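3.2 Demonstration collection

Last updated: January

The Gedum task asks the arm to put each foam cube on the plate of matching colour: purple on lavender, teal on blue.

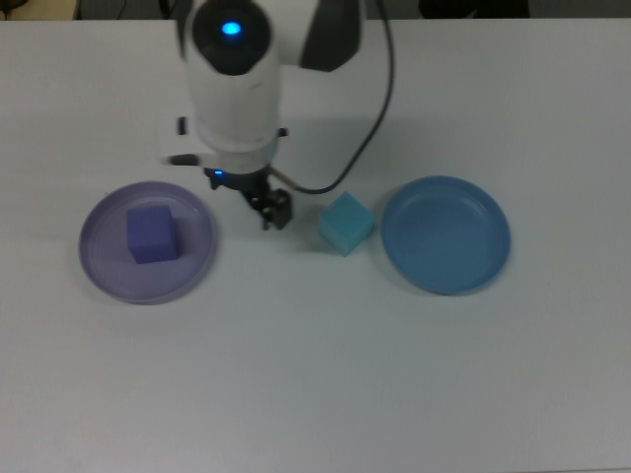 Operators drove the arm by remote control using the Grustodix handset. We recorded 820 demonstrations.
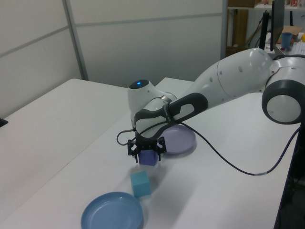 Either cube could be moved first. Runs with a dropped cube were labelled and kept apart.
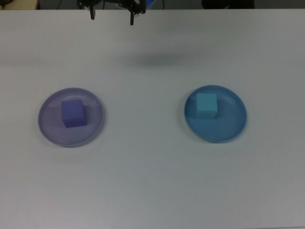 Another 77 runs were guided by hand, with the motors set to comply.

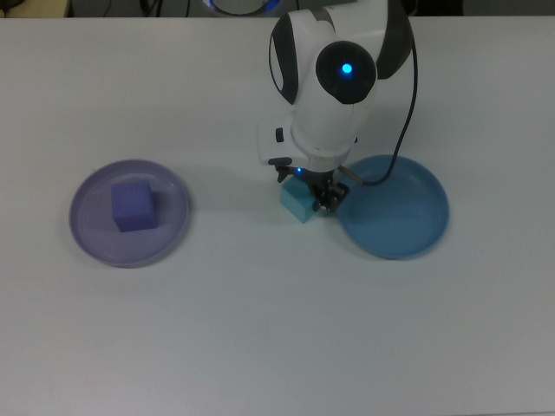

Figure 2. Cube sorting on the white table.

Both sets were resampled at 20 Hz before training.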